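**Pravine brings its light wood work table to home offices and craft rooms**

25/12/2025 – I've been waiting most of the year to write this one, so forgive me if I run on a bit. Starting today, Pravine is selling the Stekton table to anybody who wants one, in the same pale finish our trade customers have been buying. My name is Sewwandi Gunawardena, I run the product side here, and I've had a Stekton in my own spare room since the first usable sample came off the truck.

Let me back up. We used to make tables only for shops and studios, ordered in batches, delivered on pallets, no thought given to how you'd get one up a flight of stairs. Then people started writing in. A picture framer wanted one for her house. A man who repairs radios wanted two, and asked very nicely, and then asked again. By November we had over 600 of those messages sitting in a folder, and I figured it was time to stop saying no!

So what is it? It's a plain table with a light wooden top, and the grain is the part I love. We pick boards with some movement in them, so the lines wander across the surface and no two tops match. The color is pale enough that a small dark part stands out against it when you set it down, and if you've ever lost a screw on a dark brown desk you'll know why I care about that.

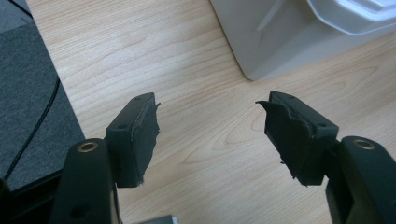 The home version is narrower than the shop one and comes in two cartons, so you can carry it in without calling your brother-in-law. The legs bolt on with 18 bolts, all the same size (the first sample had four sizes, and I complained until it didn't). Feet are felt for hard floors, and there's a set of wider plastic ones in the box for carpet. I have carpet in my spare room and I'd say use the wide ones from day one – the felt ones sink a little and the table gets a wobble that will drive you up the wall.

A word on the finish. It's a matte coat made for us by Byun, and it's meant for hand work: cutting mats, glue, small tools, sewing machines, printers, whatever you've got going. Wipe up spills when you see them. It'll pick up marks over the years and we think that's fine, but if you don't, a small can of touch-up finish is sold separately and takes an evening to dry.

We're also adding a drawer unit called the Wisent, which rolls under either end of the table. It's been the most requested extra by a mile. I was against it at first, I admit, since I thought people would fill it with junk and forget it. Mine is now full of junk, and I open it every day.

For the first run we're making 3,000 tables. They ship flat from our own warehouse, and orders placed this week should go out within 33 days. Shop and studio customers, nothing changes for you: same sizes, same contact, same pallet delivery. If you already own a shop Stekton and want the carpet feet, write to us and we'll put a set in the mail.

Press who'd like to try a table can ask for a loaner through the Pravine press desk. We can also send wood samples, which are about the size of a paperback and make decent coasters. Please say whether you'd like the plain sample or the one with more grain.

**About Pravine**

Pravine designs and builds work tables and storage for shops, studios and homes. The Stekton table and the Wisent drawer unit are both available to order now.

**Press contact:** Sewwandi Gunawardena, Pravine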